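Gripper and camera comparison, kitchen sim. FAQ, kept by Wanda Kaczorowski. Last tidied in February, additions welcome, keep them short.

## Which grippers are in the comparison?

2 of them. Hayes (parallel, two flat fingers) and Lorton (parallel too, longer travel, softer pads). Both on the same arm model, same mount. The suction one is out, don't ask for it back.

## Which controller do I use?

Joint position unless your task card says otherwise. The Cartesian one still jumps near the wrist limit. Nga Âu is working on it, branch is `ciston-cart`, use at own risk.

## How many episodes do I need before I can post a result?

Full set is 604. Anything less, write "partial" in the sheet and give the number. Please don't average a partial with a full one, we had to throw out a whole table over that.

## What counts as a success on the plate tasks?

Plate lifted clear of the basin floor and held to the end of the episode. Touching isn't lifting. Dragging it up the wall of the basin and dropping it on the counter is a fail, even if it looks good in the replay.

## My episode timed out at 45 seconds, is that a fail?

Yes. The limit is the same for both grippers. If the arm was still moving sensibly put "timeout" in the notes column so we can sort them out later.

## Do the Hayes and Lorton scores compare directly?

Only on the same seeds. Seeds list is in the Mondthorpe folder. If you change the pad friction they don't compare at all, start a new sheet.

## Can I swap the finger pads?

In sim yes, one line in the config. On the real arm at Ciston ask first. The spare pads are a diferent thickness and the zero needs redoing.

## How do I pick between cameras?

Run your policy with each one on its own, then both together. Three rows in the sheet. Report all three even if one is rubbish. Don't pick the view after seeing the scores.

## Why did my score drop when I changed the camera name?

Config falls back to the default view if the name is wrong and it doesn't warn you. Check the first saved image before you leave a run going overnight. Has bitten everyone here at least once.

## Where do I save stills?

Same folder as the episode log, PNG, full size. No crops. Sink layout, saved stills:

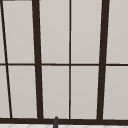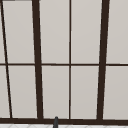
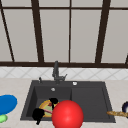
## Can I move a camera?

Yes, but copy the config and give it a new name. Never edit the shared one. Small shifts matter a lot more than you'd think, a policy trained on one view can go to bits on a slightly tilted one. Put the old and new pose in the notes so somebody else can repeat it.

## Do I need to change the lighting?

No. Leave it. Lighting is a seperate test and comes after the grippers are done.

## Replay looks fine but the log says fail?

Trust the log, then check the last few steps. Usually the plate slips right at the end. If you still think the log is wrong send the seed and step number to Nga, not a video.

## Can I run both grippers at the same time on one machine?

You can, it's slow, and the timings come out useless. One after the other please.

## When do we try this on the real arm?

After both full sets are in and the Cartesian jump is fixed. Ciston has the bench, Mondthorpe has the arm, so somebody has to drive it over. Wanda keeps the booking list, put your name down with the gripper you want and bring your own config on a stick.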